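Progress report: Jakab Street Tenant Repair Fund
Reporting period ending June
Prepared by Simin Tehrani for the Fokero Foundation

The fund pays for small repairs in rented homes where the tenant has asked the landlord in writing and received no answer. This report covers the second half of the grant.

We completed 52 repairs in this period. Most were leaking taps, broken window latches and failed door locks. Two larger jobs, both bathroom floors, went over the usual limit of $300 and were approved by Efren Dizon before work began. Total spending on materials was $3,525. Labor is billed separately and will appear in the July statement.

The phone line took 927 calls. Many callers needed advice on their lease and did not need a repair, and Erlinda Pangilinan now handles those calls in the mornings. She has written a short letter that tenants can copy and send to their landlord. It is available in English, Spanish and Tagalog.
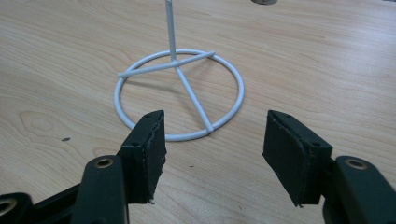

Wait times are still too long. A tenant who called in early spring could expect a visit within nine days, but by June that had slipped to sixteen. Dindo Padilla was out for five weeks with a back injury and we did not find cover until the fourth week. He has returned on half days.

We also changed suppliers for locks. Trimeck raised its minimum order, so we now buy from Hivix in smaller lots.

For the next period we plan to train one more repair worker and bring the wait back under ten days. We would like to move $300 from printing to travel and ask for your approval in writing. The receipts are attached as a separate file.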